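Progress report to Sestham, October
Pumwood garment handling: equipment plan

Of the 25 hand-held gripper sets in the plan, we have bought 5. I would hold the rest. Odar's price of 1,679 per set leaves out spare fingers, and Vaher has yet to quote.

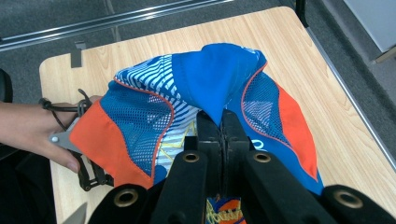 Sports tops remain the hard case, mesh panels above all. Odar promises 18 months of finger life. I have seen no test data behind that and have budgeted for less.

Decision needed: release funds for spares only.

Till Baumgart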